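Re: [clodurdale-neighbors] Getting the sourdough swap going again

On August 22, 2019, Catinca Enache wrote:
> Is anyone still keeping a starter from the April swap? Mine went gray
> and smells like nail polish, and I'd hate to buy one. Also, does rye
> really make that much difference? Styliani swore by it.

Hi Catinca,

Yes, mine's alive and you can have as much as you like! Don't throw yours out yet though. The nail polish smell usually just means it's hungry (mine does it every time I go away). Pour off the liquid, keep a spoonful from the middle and feed it twice a day for a bit. If you see pink or orange streaks or any fuzz, that's different, bin the whole thing and scrub the jar.

On rye, I'm with Styliani Katsaros. I switched half the flour over and it perked right up, though the loaves came out a bit flatter until I cut the water by 20 grams. I get my rye at Theodorakopoulos, the little place on the Briromport road, and they'll sell you a small bag if you ask at the counter.

As for a new swap, I'd love one, but could we do it in the morning this time? Last time I got home so late that I ended up baking at midnight, and then of course I had to stay up and eat some.

I can bring 2 jars of starter and a seeded loaf.

2 replies | 20 views | Share

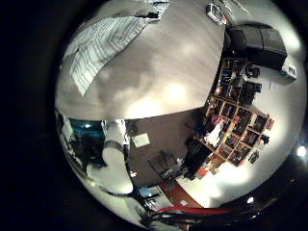
Oh, and if anybody has my blue bread tin from April, I'd like it back please, no hard feelings!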